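Home Visits Court Notes Reading Pile About Contact

A Day at the Brarnedmont Fraud Lab

I've been writing about court cases on this site for long enough that people sometimes assume I know what goes on before a case gets to a judge. I don't, or I didn't. I sit in the public seats, I listen to lawyers argue over whether some spreadsheet can be let in, and I go home. So when the county's financial crimes office in Brarnedmont put up a notice for its September open day, I signed up the same evening and then worried for two weeks that they'd cancel it.

They didn't! The building is on the far side of the rail yard, past the tire place, and it has no sign you can read from the road. I drove by it, turned around in a church parking lot and drove by it again. By the time I found the entrance the first group had already gone in and I was put with the second, which suited me fine as it meant coffee.

You hand over your phone at the desk and get a numbered locker key. Mine was 58. The locker was at floor level and very narrow, and I had brought a backpack, so there was a bit of a wrestling match. Then a deputy director gave us a welcome talk in a room with a low ceiling and too many chairs. She was good. She told us flat out that her office had lost cases it should have won, and that most of them went wrong over paperwork: a date missing on a seizure form, a search warrant that named the wrong suite, a hard drive signed out by one person and signed back in by another with nothing in between. You could hear people in the room shifting around. I think half of us had come expecting gadgets and stories about yachts.

After that we went upstairs to intake, which was my favorite stop. Everything seized in a fraud case comes through one window. Bank boxes, laptops, ledgers, a surprising number of desk calendars. The clerk walked us through a practice case built around a made-up road contractor called Pillay, with a full set of bogus invoices that the office uses to train new hires. We each got a bag, a label and a form and had to log one item properly. I filled in the time, the item, the bag number, my name, and felt pretty pleased with myself — and then he pointed out I'd left off the room it came from. Out of court, he said, with a big grin. Of the 10 people in my group, I'd like to report that I was not the only one.

They keep the log in a system called Plindis. I had never heard of it, and from the screen it looks like every office program ever made, gray boxes and drop-down menus. What I liked is that it won't let you close an entry with a blank in it. The clerk said the older staff hated it for the first year and now get grumpy when it's down. Somebody asked if a defense lawyer can see the log and the answer was yes, all of it, corrections included, and that they should want it that way. I wrote that down. 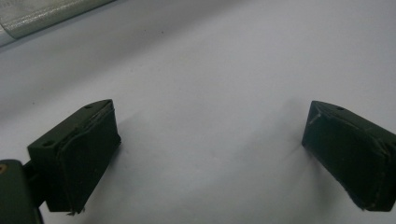
Green gripper fingers with dark pads, over a pale surface.

Next came the document room, where two analysts were going through bank statements. I know that sounds like watching paint dry. I could have stayed all afternoon. They had the Pillay practice file spread over a long table and were showing how you follow one payment through a string of accounts. The money goes out for gravel, lands at a supplier, gets split, and part of it comes back as a consulting fee to a relative of the man who signed for the gravel. On paper each step looks dull and normal. They use colored tabs before they use any software, and when I asked why, one of them said that a jury can follow a tab. She has watched jurors go glassy over a chart on a screen and then perk right up when someone holds up a sheet of paper with a yellow flag on it.

I've seen that happen from the public seats, too. I just never thought about somebody upstairs picking out the tabs.

Lunch was sandwiches in the hallway. There was egg salad and there was something with peppers, and the egg salad went fast. I ended up talking with a retired bank teller and a law student who was trying to work out if she wanted to prosecute or defend. The teller told us she'd once flagged a customer's deposits every month for a year and never found out what came of it. She'd come to the open day partly hoping to ask. She did ask, and of course they couldn't tell her, but they did show her what a report like hers looks like when it arrives and who reads it first. She seemed happy with that.

The afternoon was a mock hearing and I have mixed feelings about it. It was held in the training courtroom, which has a real bench and terrible acoustics. A prosecutor from the office played himself, more or less, and a local defense attorney had agreed to come in and take the other side. The question was whether a set of emails pulled from a firm called Stalteck (also made up, also very crooked) could be used when the warrant only covered paper records. The defense attorney was wonderful. She was calm and a little bit bored and she took that warrant apart line by line. The prosecutor had an answer about good faith that sounded fine until she asked him who had drafted the thing. The person playing the judge kept the emails out.

What bugged me was the talk afterward. The prosecutor called it a loss on a technicality, and he said it in the same tired voice I've heard on the courthouse steps many times. But we had spent the whole morning hearing that these rules are the job! A warrant that says paper means paper. I put my hand up and said something along those lines, less neatly, and he was decent about it. He said he'd been up 8 times on evidence challenges in the past year and that it wears on you when you know the money was stolen. I can see that. I still think the word lets people off the hook, and I've used it in my own posts more than I should have.

If you want to go next year, here's the practical stuff. It's free but you have to register and bring a photo ID. Street parking is hopeless, so use the lot behind the building and come in by the side gate. Leave the big bag in your car. The stairs are steep and the elevator is around the back, so tell the desk when you arrive if you need it and someone will take you. Bring a paper notebook, because your phone will be in the locker with mine. The document room is cold — take a sweater. And get into the early group if you can, as we got rushed through the last bit, where they talk about how recovered money goes back to the county. I had a whole page of questions on that and got to ask one.

They gave me a blank copy of the intake form to take home, and it's on my fridge. I've emailed the office to ask if I can come back for the recovery part, and if they say yes I'll write that up separately.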